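Search this site Search
Topics Archive Contact

Greltby Manipulation Software
9/14/20
We are publishing a short series of posts on release 27 of our planning and perception stack. The release is available to all partner laboratories from this morning. Notes follow in order. (1/11)

Greltby Manipulation Software
The grasp planner now keeps its candidate list between cycles. In earlier releases the list was rebuilt every time a new depth image arrived, and the planner would often switch between two grasps of near-equal score. A candidate must now be beaten by a fixed margin before it is dropped. (2/11)

Greltby Manipulation Software
The margin is set in the planner file under "hold_margin". Partners who have tuned their own scoring function should review the default before use, as it was chosen against ours. (3/11)

We use cookies to improve your experience on this site. Accept Manage settings

Greltby Manipulation Software
Most of the work in this release concerns perception of thin and transparent items. Our test set for kitchen goods, known internally as Islow, holds 2000 labelled views. Release 26 returned a wrong or missing surface in 387 of them. These views were reviewed by hand at our Greton office. (4/11)

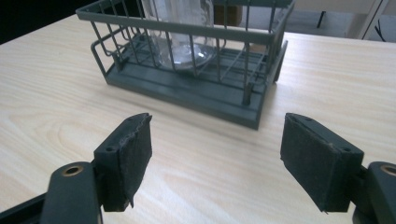 Greltby Manipulation Software
Depth estimation remains the weakest part of the stack where one item is seen through another. The usual remedy is to fill gaps in the depth map from neighbouring pixels, and this works well on boxes and tins. It works poorly on a clear glass jar standing behind the wires of a drying rack, where the nearest valid neighbours belong to the wires in front and the filled surface is pulled forward on to them. Release 27 segments the wires first and excludes them from the fill. (5/11)

Greltby Manipulation Software
The same change affects collision checking. Wires are now stored as line segments with a radius, and no longer as a solid block. The planner may therefore propose approaches between or above them. This behaviour is off by default and should be switched on only after the gripper model has been checked against the real tool, including any padding on the fingers. (6/11)

Greltby Manipulation Software
A note on finger models. Several partners still load the original mesh, which has flat, rigid contact faces. Foam pads compress and wear with use, and a planner that assumes otherwise will report clearances that do not exist. We recommend measuring the pads again whenever they are replaced. (7/11)

Greltby Manipulation Software
Control: the Nyberg controller now accepts a time-stamped path directly from the planner. The separate conversion step has been removed. Scripts that call the old converter will stop with a clear error message - they will not fall back silently. (8/11)

Greltby Manipulation Software
Tooling: the log viewer can show the raw depth map, the filled map and the chosen grasp side by side on a single timeline. Logs recorded with release 25 or later will open without conversion. Older logs must be passed through the import script first. (9/11)

Greltby Manipulation Software
Known issues. Strong reflections on polished tabletops may still be read as holes. Tall glassware that leaves the top of the view is given a height that is too low. Both are planned for the next release. (10/11)

Greltby Manipulation Software
Fault reports should include the planner file, the log and the release number. Reports without a log will be returned to the sender. Partners using a modified controller are asked to say so in the first line. (11/11)

Subscribe to our newsletter for release notices. Enter your email address Subscribe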